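I have been a pen pal person since I was 13, which in my house meant begging for stamps and getting in trouble for using up the nice envelopes. So when people ask me how I find the time to write actual paper letters, I never know what to tell them. I just do it at night, usually after ten, with the radio on low and a cup of tea I forget to drink.

I promised a long catch-up post this month, so get comfortable!

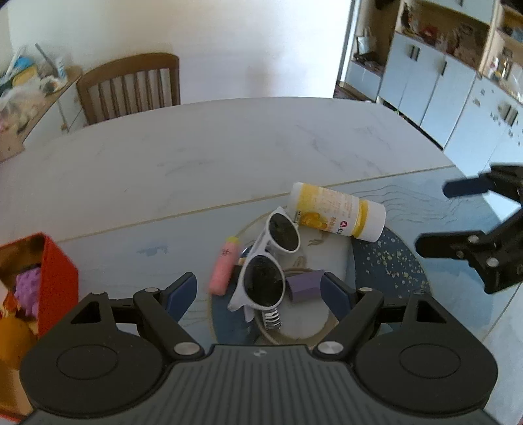
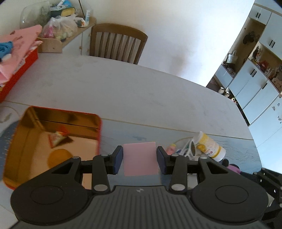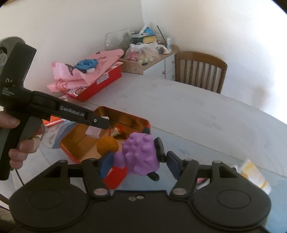

Little things on the table, August.

Okay, so, letters. My longest running pen pal is Jasmina Nedeljković, and we've been writing for 14 years now. We got matched through a list in the back of a craft magazine (remember those?) and her first letter to me was one page, very polite, and mostly about her cousin's wedding. Mine back was six pages and had a recipe in it. I think I scared her a little. She took nearly two months to reply and I was sure I'd blown it.

We have met exactly once. She came through Futville on her way to somewhere else and we had three hours at the bus station cafe, and it was so strange to hear her voice! She talks fast. On paper she's slow and careful and crosses things out, and in person I could hardly get a word in, which my sister will tell you is not a problem most people have with me.

A lot of you wrote in after the last post asking about paper, so let me get to that. I'm not fussy. My everyday pad is 100 sheets of plain cream from the stationery shop on the corner, the one called Radulović, and it takes fountain pen ink pretty well as long as I don't press hard. The fancier Prallovora sheets are lovely to touch but the ink spreads on them and my handwriting is bad enough already. I keep those for thank you notes, where I only have to get through four lines.

Pens, same story. I've got one good one and a mug of cheap ones, and the cheap ones get used more. My good one leaks on hills. (I write on the bus sometimes. Don't do this with a fountain pen and a light colored skirt.)

The other thing people ask is whether I keep everything, and yes, I do. I sat down over the winter and went through all the boxes in the hall closet, and there are 621 letters in there. That's counting postcards, which Zdenka Georgiou says is cheating. Zdenka sends me mostly postcards, so you'd think she'd want the credit. I sort by person and then by year, with a bit of ribbon around each bundle, and I've given up on the ones with no date. They live in a shoebox marked "sometime."

Reading old ones is a mixed bag, I'll be honest. Half of them are about the weather. But there was one from Zdenka, from when she'd just moved to Dekport and didn't know a soul, and she'd drawn me a map of her street with the bakery marked in red pen — I had to go sit on the stairs for a minute after that one. She's lived there so long now that she complains about the tourists.

If you want to start writing to someone and don't know what to say, begin with what you ate. I mean it. Everyone has an opinion about lunch, and by the second paragraph you'll be onto something else. And don't apologize for taking ages to answer! I used to spend the whole first page saying sorry and Jasmina finally told me to knock it off.

I owe five replies at the moment, and one of them is to my aunt, so I'd better go find the stamps.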